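Golgate Bank Bondholders: Frequently Asked Questions
Last updated 12 Apr 2024

Who can use this page?
Holders of senior or subordinated notes issued by Golgate Bank. Depositors and shareholders have separate pages.

What is the difference between senior and subordinated notes?
Rank. Senior notes are paid before subordinated notes if the bank is wound up. Subordinated notes carry a higher coupon to reflect this.

Has the bank missed a payment?
No. The September coupon on the subordinated notes was deferred under condition 4 of the note terms. Deferral is not a default.

Does deferred interest build up?
Yes, at the coupon rate. No interest is paid on the deferred amount itself.

What is the exchange offer?
Subordinated holders may swap each 100 of face value for new senior notes at the price set out in the offer document. The new notes mature three years after issue. Holders who do nothing keep their existing notes on the existing terms.

Who votes on changes to the terms?
Each series votes separately. A change needs the consent of holders of three quarters of the face value voted. Rasitz acts as trustee and counts the votes.

I hold my notes through a broker. What do I do?
Send instructions to your broker. Kazmi, the exchange agent, cannot accept instructions from holders directly. Brokers usually set an earlier cutoff than the one in the offer document.

What about the 1916 perpetual stock?
It is outside the offer. It has no maturity date and ranks below all notes.

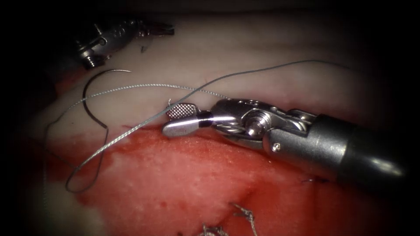
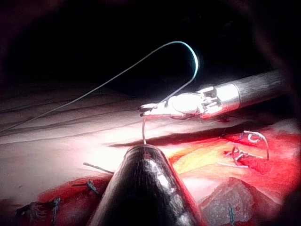
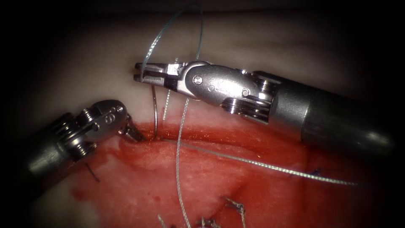 Is the exchange taxable?
It may be. Treatment depends on where you are resident and what you paid for the notes. The bank does not give tax advice.

Whom do I contact?
Áine Buckley at the trustee for voting questions. Abilio Vallejo at the exchange agent for settlement. Quote the series number in all messages.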